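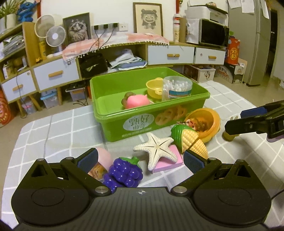
Practical Work / Handout 2: Two-handed tidying

Joltolance student project, Usetberg
To be read before the session of Thu 3 August, Peeters Room

1. What we do in this session

In the first handout you worked with one gripper and one object. Now you work in pairs or alone with two grippers, and the table has many objects on it. The task is called "tidy to box". The toys lie on the cloth, the green box stands behind them, and at the end of the episode the agreed objects must be inside the box. It sounds very easy. For a person it is easy, but for the policy we train in November it is the most difficult task of the course, and most of the difficulty comes from how we record it.

Each group records 27 episodes. An episode which is too long will be rejected by the script, and the limit is 20 seconds for one object. Please do not hurry for this reason. If you need more time, choose an object which is closer to the box.

2. Choosing the objects

The toys are different in shape and they do not behave in the same way between the fingers. Before you record, take each one in the gripper a few times and write in your group sheet how it behaved. Use these words, so that all groups can be compared: holds, turns, slips, changes shape.

The grapes and the corn are long objects, and you have to decide from which side you take them. The starfish is flat, so the approach from above is a different problem from the approach from the side. For the wedge of cake there is no fixed rule. Write what you tried.

Do not arrange the toys in a line. A policy which has seen only nice lines will learn the line. Objects may touch each other and may also lie one on the other, as long as you can still reach them.

3. Which hand takes what

The general rule is that the nearer hand takes the object. The second hand waits open, at the side, and does not enter the space between the first hand and the box. When both hands move at the same moment, we very often get a collision in the last part of the path, at the front wall of the box.

There are two exceptions. The bowl may be held by one hand while the other hand puts something into it. The soft toys may be passed from one hand to the other, if you say before the episode that you will do it and mark it in the sheet with the letter P.

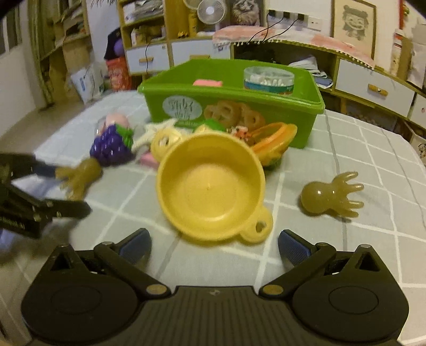
A student from the Gasdale group wrote to us after reading the draft of this handout: in the open task last term we let the left hand rest on the table when it was not needed, and the trained policy later put its left hand on the table for a long time and did nothing with it, so is waiting at the side not going to give the same problem?

It is a good question and the answer is partly yes. All waiting is learned as waiting. For this reason the waiting hand should follow the work slowly, with the fingers open and directed to the next object. It should be ready and not parked. We looked again at the Gasdale episodes, and the ones where the hand moved a little were more useful than the others. We have not tested this properly, so if one group would like to record half of its episodes in each way, please tell us at the beginning.

4. Closing the fingers

Close slowly until the pads touch the object on both sides, then a little more, then lift. Three mistakes are common:

- The fingers are closed before they are around the object, and the object is pushed away.
- One pad touches much earlier than the other, and the object turns.
- The soft toys are pressed too strongly. They come up, but they stick out to the side and touch the neighbor.

With the soft toys you should look where the thin parts go when you press.
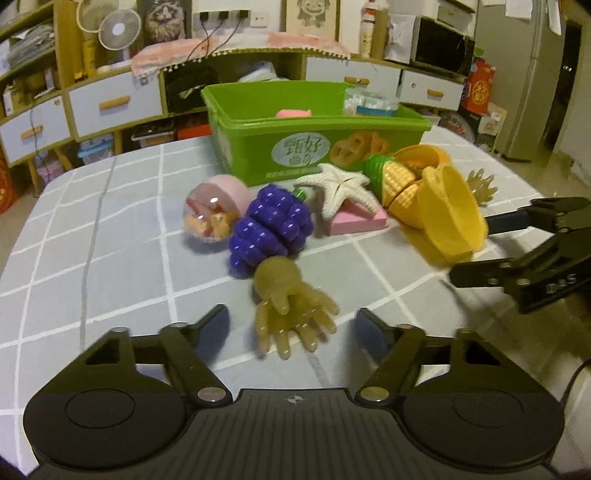 A small lift is enough. Raise the object until it is free from the others, wait for a short moment, and only then move toward the box. The short wait is important for the labels, as the script uses it to separate "grasp" from "transport". Without it you have to put the label by hand.

Open the fingers when the object is over the inside of the box, not over its wall. If the object falls back on the table, continue and take it again. We keep these episodes. A policy must also see how an error is repaired.

5. After recording

Copy the episodes to the shared folder and check that the number in your sheet and the number in the folder are the same. The common set has 1532 episodes before this session. Please do not rename the old ones.

To hand in, for each group:
- the group sheet, with the words from section 2
- one page on the object that was most difficult, and what you changed
- the list of episodes marked P

Reading for next time: Handout 3, sections 1 and 2. The part about camera delay can be left out by those who took the autumn course.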